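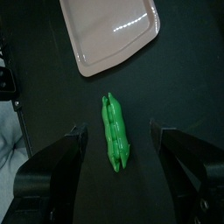

The pea pod and one of the trays, on the dark tabletop.

Search this site Go

The owner of the toy kitchen shop in Telunthorpe keeps one pea pod by the register and hands it to nearly every adult who walks in. "They run a thumb down the peas," she says. "Everybody does! Then they start telling me what their grandmother grew."

She opened Zelleneck 14 years ago with play food and very little else, and she still lights up when the talk gets around to vegetables. The pod is her favorite. It's a loud, glossy green, split open along its length so the row of peas shows between the two halves.

"A closed pod is just a green stick to a three-year-old," she says. "Open, it's got a secret in it. They want to know if the peas come out — they don't, and they try anyway."

The trays matter almost as much to her. She likes the pale pinkish ones with the raised rim, and she has strong feelings about that rim. "Give kids a pile of food and they dump it. Give them a tray and suddenly there's a restaurant. My nephew served me one pea pod for lunch, with a bill for 778 dollars."

Did she pay? "In buttons."

She'll start a new family off with a handful of pieces and tell them to come back in a month. Carrots next, usually, then bread. She washes the shop's own set in dish soap every evening and lets it dry on a towel in the back. Since June she has also been packing play boxes for families in Tangen, and she's testing a squash she isn't sure about yet. "The color's wonderful. The stem bothers me."

Comments (3)

peasandqueues: Our pod has been through two kids and a dog. Still the first thing out of the basket.

Stendell mom: Do you mail the trays separately? We have the food already.

gardengate: 778 dollars is steep but I'd go back.

We use cookies to remember your settings. Accept / Manage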